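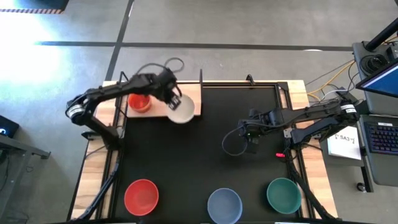
Two-arm bench cell at the Plendimeo open day, Wernitz, 19 June 2019.

Visit report: Plendimeo open day, Wernitz
Prepared for the equipment planning group

Purpose of the visit

We have a line in next year's capital plan for a two-arm bench cell, to be used for sorting and transfer of small rigid items. The budget request has to be filed in September. Plendimeo runs cells of this class in its own building and opens the floor to prospective buyers once a year. I attended to get purchase, installation and upkeep figures from people who run the equipment daily, and to check the assumptions in our draft.

The afternoon consisted of a short talk, a floor visit and a long question session. The talk covered company history and can be skipped. The question session was the useful part.

Layout and floor space

Our draft allows floor space for the bench and nothing else. This is too little. The arms are mounted on opposite sides of the bench, and the elbows swing out past the bench edge, so the footprint on the supplier's drawing understates what the cell occupies in use. The operator desk stands close by on one side, with the keyboard and monitor within reach of the work. Plendimeo plans 18 square meters per cell, including desk and walkway. On that figure our room holds one cell. The second one in the draft would need the storage area next door.

Cabling needs its own line in the budget. At Plendimeo the cables between desk and bench run over the floor. Our safety rules will not accept that for a permanent installation, so we should price covered floor channels or an overhead drop. An overhead drop costs more at installation but leaves the floor clear for cleaning. Facilities should quote both.

The floor itself is bare concrete. We have raised tile in the planned room, and the load rating under the bench feet has to be confirmed before anything is ordered.

Arms and grippers

The arms come as a pair from Mancuso. Plendimeo bought them with a service contract and let the contract lapse after the first term. Their reasoning was that most stoppages were at the gripper and in the wrist cables, and that both can be dealt with in-house by a trained technician. They keep one complete spare gripper per cell and two wrist cable sets. A full spare arm was considered and rejected on cost.

Lead time is the main planning risk. Arms were quoted to Plendimeo at 9 weeks and spare grippers at 6. Our draft schedule assumes everything arrives together and that commissioning begins the next day. I suggest ordering the spares with the first purchase order and moving the start of commissioning back accordingly.
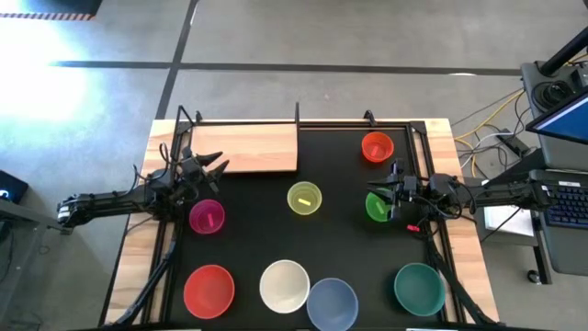 The cost of test items was missing from our draft altogether. A cell that moves cups, bowls and small strips needs a stock of cups, bowls and small strips, and these are consumed faster than one would expect. Plendimeo books them as a running cost, under the same heading as wipes and finger pads. They buy each type in a single batch, on the grounds that a later batch may differ slightly in diameter or wall thickness, and the difference then shows up as a change in results that has nothing to do with the machine.

They also advised against buying a single size. A set with both small cups and larger bowls exposes problems in grip width early. Color was described as a secondary matter for the gripper and a primary one for the cameras. If we intend to sort by color, the set should include pale and dark items from the first day.

Bench surface and lighting

A black work surface gives good contrast with light items and poor contrast with dark ones. We had specified black without discussion. I would now ask the supplier for interchangeable panels, or at least for the price of a second one in gray.

Lighting was raised by several visitors. Daylight from a large opening changes over the day, and a glossy surface returns much of it to the cameras. The options are blinds, a matte surface, or fixed lighting strong enough to dominate. Plendimeo's advice was to settle the blinds first, as the cheapest of the three, and to measure before spending on the others. Our planned room has windows on two sides and no blinds. This is a building cost and will need to go through a separate request.
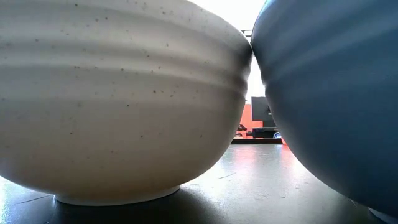 Spacing between items deserves a line in the specification as well. Two round bowls placed side by side touch at their widest part and leave space lower down, where a gripper approaching from overhead has no use for it. If the acceptance test only uses well-separated items, the cell will pass and we will find the limits afterward at our own expense. I recommend that the purchase contract name an acceptance test with items in contact, to be run on our own items at our site.

Plendimeo did this for its latest cell. The test was set at 40 consecutive transfers, with the number of permitted faults written into the contract. The supplier objected at first to testing on customer items, then agreed when the items were delivered in advance. We should expect the same discussion and allow time for it.

Software

Control software is licensed by cell, with a yearly fee. Plendimeo uses the Stirnon package. The fee did not appear in the first offer they received and had to be asked for. Our offer should state the fee for the full planning period, and also what remains usable if the fee is not paid. I could not get a clear answer to the second point during the visit.

Staffing

One trained technician per shift was given as the minimum, with a second person trained as cover. Our draft has half a position. In the question session, this drew more comments than any technical subject, mostly from sites that had bought first and hired later. 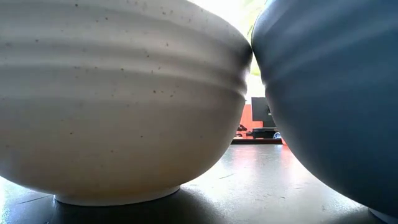
Sandra Staniforth disagreed with the order in which all this was presented. In her view the acceptance test should be written before the first offer is requested, with staffing and floor space worked out from it, and a buyer who starts from the price of the arms will end up fitting the work to the machine. She added that her own site had rewritten its request twice for that reason, and that the second version was cheaper because it dropped a cell.

I would adopt her order for our revised draft. It means asking the production group for a list of items and permitted fault rates before we go back to the suppliers.

Open points

Load rating of the raised floor: facilities.
Quotes for covered channels and overhead drop: facilities.
Item list and fault rates: production group.
License terms after non-payment: purchasing, in writing from the supplier.
Price of a second bench panel in gray: purchasing.
Technician position and cover: to be raised at the next planning meeting, before the September filing.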